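Lirine-Kleiderbügel, Datenkarte zum Kursprojekt

Stand: Mai
Betreuung: Kristof Meijer
Datenpflege und Rückfragen: Kobe Martens

Worum es geht

Der Datensatz ist im Robotikkurs der Lirine-Schule entstanden. Zwei Roboterarme sollen ein Kleidungsstück auf einen Bügel ziehen und den Bügel an eine Stange hängen. Gesteuert wurde von Hand, über zwei Führungsarme, die jeweils eine Person bedient. Gruppe Derno hat den linken Arm übernommen, Gruppe Stisia den rechten. Nach jeder Einheit wurde getauscht.

Umfang

Aufgezeichnete Durchgänge: 528
Davon als Test zurückgelegt: 28
Kleidungsstücke: 18
Beteiligte Schülerinnen und Schüler: 10

Die Testdurchgänge enthalten nur Kleidungsstücke, die auch im Training vorkommen. Wer prüfen will, wie ein Modell mit unbekannten Stoffen zurechtkommt, muss selbst nach der Spalte "teil" aufteilen.

Ordner

roh/ — Aufnahmen, wie sie vom Rechner im Werkraum kamen
sortiert/ — gleiche Durchgänge, am Anfang und Ende gekürzt
tabellen/ — eine Zeile pro Durchgang
skripte/ — Einlesen, Kürzen, Abspielen

Spalten in tabellen/durchgaenge.csv

nr: laufende Nummer, Lücken sind möglich
teil: Kürzel des Kleidungsstücks
gruppe_links, gruppe_rechts: wer gesteuert hat
ergebnis: haengt, gefallen oder abgebrochen
notiz: Freitext, oft leer

"haengt" heißt, dass der Bügel nach dem Loslassen an der Stange bleibt. Ob das Kleidungsstück gerade sitzt, wird nicht bewertet. Darüber gab es im Kurs Streit, Kristof Meijer hat es am Ende so festgelegt.

Ablauf eines Durchgangs

Kleidungsstück und freier Bügel liegen vor dem Start auf der Arbeitsfläche. Die Lage wird jedes Mal verändert, das Teil darf auch Falten haben. An der Stange können schon andere Bügel hängen. Sie bleiben dort und werden nicht neu geordnet, auch wenn sie schief stehen. Die Aufnahme endet, wenn beide Greifer wieder frei sind oder jemand abbricht.

Bekannte Probleme

In den frühen Durchgängen laufen die Zeitstempel der beiden Arme auseinander. Das Skript ausrichten.py gleicht das aus, aber nur in sortiert/. In roh/ ist nichts korrigiert.

Die Greiferfinger verdecken den Bügel häufig genau beim Zufassen. Für die Auswertung der Griffpunkte taugt die feste Kamera deshalb nur eingeschränkt.

Dünne Stoffe sind seltener vertreten als dicke. Das Teil mit dem Kürzel pillai wurde erst spät aufgenommen und kommt fast nur mit Gruppe Stisia rechts vor.

Die Notizen stammen von verschiedenen Leuten und sind nicht vereinheitlicht. "rutscht" kann den Bügel oder den Stoff meinen.

Nutzung

Für Unterricht und eigene Versuche frei, bitte mit Angabe des Kurses. Fehler in den Tabellen an Kobe Martens melden, am besten mit der Nummer des Durchgangs. Korrekturen werden donnerstags nach dem Kurs eingespielt — in den Ferien also nicht.

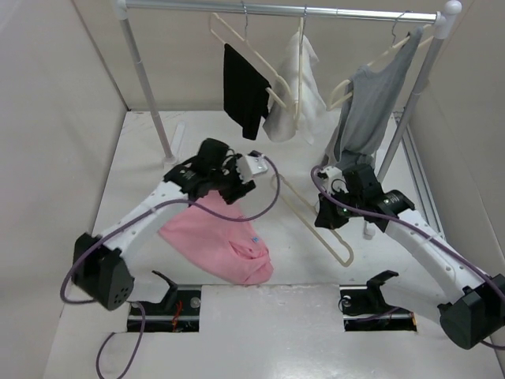
Wer eigene Durchgänge beisteuern will, legt sie in einen neuen Ordner neben roh/ und ergänzt die Tabelle mit denselben Spalten. Vorhandene Nummern bitte nicht neu vergeben, auch nicht die aus den Lücken.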